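3.2 What people remember about the packaging

I should admit up front that I came to this part of the study with a hunch, and I was pretty attached to it. I figured people would remember snack wrappers by their pictures and logos. I do! Ask me about the crackers my grandmother bought and I'll tell you about the little drawing on the side long before I get to the taste. So when we wrote the recall sheet, I put the question on pictures first and the one on color nearly last (we fixed this in the second round, after Leen Abu Hammour pointed out that I was more or less begging for the answer I wanted).

We handed out 1000 sheets at the Mason and Urow stores in November and asked shoppers to write down whatever they could recall from the snack aisle they had just walked through. The sheets gave us 3857 usable mentions, and we sorted every one of them into five groups: color, shape, name, picture, and sound. Sound was a late addition. People kept writing things like "the crinkly ones," and we had nowhere to put them.

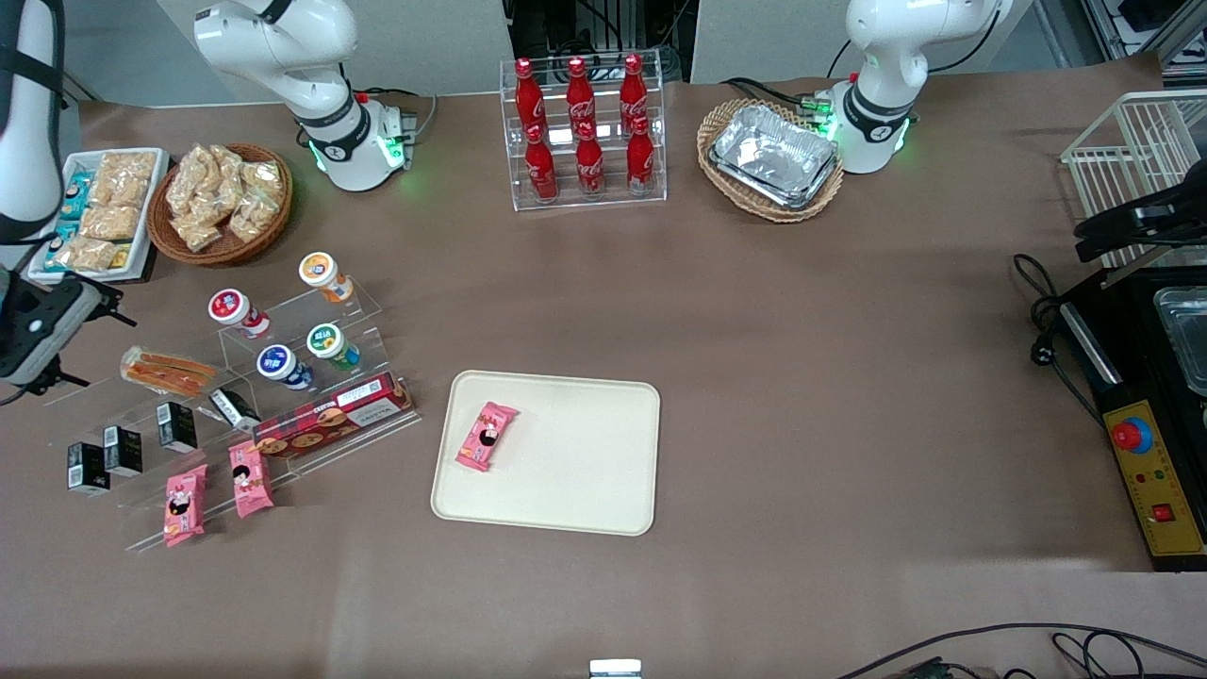

Figure 2. Packaged snacks and drinks on a paper-covered table, with packets stacked in a white tray at the upper left.

Color won, and it wasn't close. Shoppers who couldn't come up with a single product name would still write "gold bag" or "the blue-green one," often with an arrow to where on the shelf they thought it had been. Names came in behind color and pictures trailed both, so there goes my hunch. I went back through the picture group by hand, hoping we had miscoded a pile of them, and moved only a few.

The trouble starts once you leave the snack aisle. Clear bags have no color of their own, and a shopper who writes "orange bag" might mean a printed wrapper or might mean the food showing through it. We went back and forth on this for weeks. In the end we coded see-through produce bags by what was inside and flagged them, a rule I borrowed from the Yoo coding sheet and then loosened a bit for mixed vegetables.
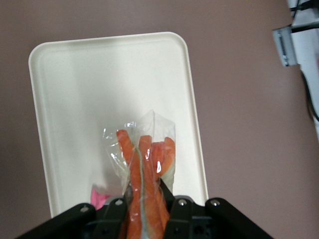
Nathalie Segers disagreed with that rule when she read the draft, and she wrote back that a shopper who says orange is remembering the food, so the bag shouldn't get any credit for it. I've gone along with her in the Stamus tables, where the flagged mentions are left out of the color group entirely. The ranking stays the same with or without them, though the gap between color and name does get smaller, and I'd want a second produce aisle before leaning on it too hard.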